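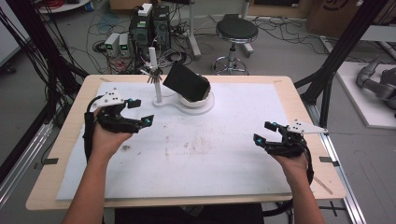
Davby Desk Stand and Wallet Study
Progress report to Brindmont, second period
May 12, 2021

The second period was supposed to settle whether a desk stand gets people to put their things back in the same place. It has not settled that. We have 34 completed sessions and a log of 718 entries, which sounds like more than it is. A large share of the entries record the same few moves repeated by people who knew they were being watched.

Work on the leather goods is further along. The Karamanlidis long wallet was chosen over the card sleeve in the first period, mainly for its size. A long black wallet shows up well on a pale surface, so the people coding the sessions rarely disagree about where it was put down. We still doubt that results from one stiff, grained leather will tell Brindmont much about softer ones.

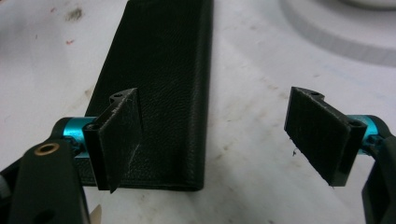
Figure 1. Black pebble-grained leather on the white work table.

The stand is the weaker half of the project. The proposal says a round holder on a flat base "encourages return." Nothing in the log supports the word "encourages." People used the holder when asked to use it. When they were given no instruction, they put things down wherever their hand happened to be, and the white board under the stand has the scuffs of a well-used surface either way.

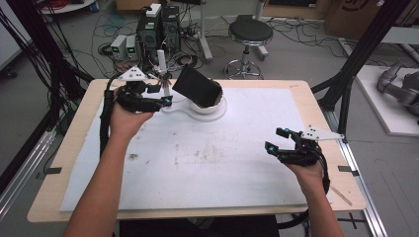 One comment on the draft of this report was that we were being too hard on the stand, that people need longer than a single session to form a habit, and that the sensible thing would be to leave it on a desk for a month before judging it. We agree about the time. We would not agree to call the current results promising in the meantime.
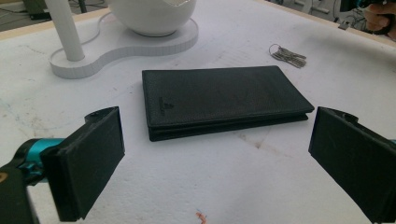
Coding rules took up more of the budget than planned. The original sheet asked which end of the wallet faced the user, and coders guessed. The new sheet tells them to look for the small triangular emblem near one end, though it is embossed so faintly on the black leather that it is hard to pick out. The slight splay of the layers at the other end may be a better cue, but a splay can change with handling and we do not want to rely on it yet. The 58 entries where two coders gave different answers have been set aside.

Still open at the close of the period:
Spare wallets from Karamanlidis, ordered and not received.
Room booking at Boduvport, which has to be renewed before the end of May.
A decision from Brindmont on whether the stand stays in the study. Our recommendation is to fund it for 3 more sessions without instructions to the user, and to drop it if the log looks the same.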